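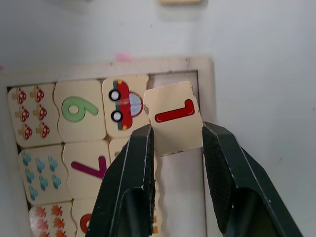

Is a second two-arm bench worth the money, or are we being sold a very dear way to do a number puzzle?

Posted in: Small Automation > Buying and Budgets
Asked by pegboard_jo

We run one bench with two arms on it, and the main job at the moment is picking up and placing the tiles of a child's wooden number puzzle. Numbers on some tiles, pictures on the others, wavy edges, and every one has to drop into a shallow tray. It is a decent test of fine handling and I have no complaint about the job itself.

My complaint is the quote. Skevport want to sell us a second bench and the headline price for the arms (the Umska ones, two per bench) is fine, I'd made my peace with it. Then there is a page headed "recommended extras" which comes to £2946 before VAT, and the rep talks about it as though it were a tin of biscuits thrown in. It covers a wrist camera kit, a cable management kit, "commissioning support" and a year of Altar, their recording software. When I asked which of these we could leave off, he said most customers take the lot. That wasn't what I asked.

What I'd like to know from people who have already paid:

Which extras did you regret buying, and which did you regret skipping?

Does anyone budget properly for the bits that wear? The quote has no line for it.

Is cable management a real thing or a bag of Velcro? Ours has a coiled black lead looping round near the wrist and trailing over the puzzle board, so I accept that something ought to be done. I don't accept that it ought to cost what they say.

The budget has to be in by the end of March and it can't be topped up later. Please don't tell me to "speak to my account manager". I have.
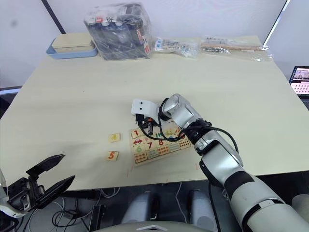

Wayne Bramwell

I bought two of these benches from the same people, so I've had the tin of biscuits as well.

Commissioning support: leave it off. We got a man for a day. He bolted down one arm, watched us bolt down the other and then did a slide show. If your lot have set up one bench already they can set up the next.

Wrist cameras: you do need them, for anything like a tile going into a slot. The camera up high loses half the board as soon as an arm comes across it. But ask for the price of the camera and bracket on their own. Skevport's kit was £1036 on our quote, and when I got them to split it a good part of that was a calibration board and a case with foam in it. We print our own boards and have never opened the case.

Cables: it is a bag of Velcro. There is one moulded clip in there that's quite good. Buy soft ties and a length of braided sleeve, leave plenty of slack at the wrist, and run each joint to both ends of its travel by hand before you tighten anything. I'd do this on the bench you've got before you spend a penny on the new one. A lead dragging across loose parts will shift them sooner or later, and you'll waste a morning blaming the software.

Altar: can't help. We gave it up after the trial and wrote our own, which I don't recommend either.

One more thing, and it's a bigger one than the extras. How many hours does the first bench run? I asked for our second because the first was "always busy". When I went through the log properly, it was always booked. Those are different, and we could have put the second one off for a year. Do that sum before March.

tallow_and_sons

just get the extras, your time is worth more than the saving. Also have you looked at Mikkelsen, they do an arm that's supposed to be cheaper. Haven't used one myself.

pegboard_jo

Answering my own question, partly, as the budget is now in and someone may find this later.

Thanks to Wayne for the point about hours. I didn't enjoy it. We had the bench booked all day and I'd assumed that meant work was being done. A lot of it was people resetting the tray, looking for a tile or waiting for one another. I've still asked for the second bench, but I've moved it to the second half of the year and said in writing that it depends on what the log shows by then. If the log shows we don't need it, I would like to have been the one who said so.

Skevport did split the quote in the end. Commissioning came off without a fight, which makes me wonder what it was doing on there. I've kept the wrist cameras. Altar is £60 a month if you pay monthly, and the rep didn't mention monthly until I asked, so we'll take it for the first few months and see if anyone opens it.

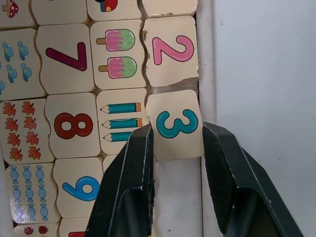
Wear is the part I had no figure for, and it's the part I trust the supplier least on. The rep's line was that the fingers are "effectively life of the machine". A replacement pair is £123 from Skevport, pads included, and they won't sell the pads alone. I've put in for two pairs per arm and I expect to be told off for it. Have a look at the state of the rims on the pair gripping the teal 3, with the pale chips in the black, and then tell me about life of the machine. I grant that scuffed edges may not matter much if the pads are sound, and I can't show that a worn rim has ever cost us a pick. But the money can't be added afterwards, so in it goes.

The other thing missing from every quote is the parts you handle. The 2 just above it has a rough, torn patch at its lower right corner, and a tile in that state is no longer the shape it was when it was cut. If you're comparing one month's results with another's, a ragged tile isn't a fair test of anything. Puzzles are cheap. Buy a stack of the same one in one go, write the date on the back of each tray, and don't let anyone mix tiles between sets. I've put these under consumables, where they look very silly next to the arms, and so far they are the only line that has been approved without a question.

I did ring Mikkelsen. The arm is cheaper. The gripper is separate, the controller is separate, and they have a page headed "recommended extras".

Wayne Bramwell

Two pairs per arm is about right for a year if people are careful, in my view. They won't be careful. Ask Skevport for the drawing of the finger while you're still a customer they want to please – we asked after we'd paid and we're still waiting.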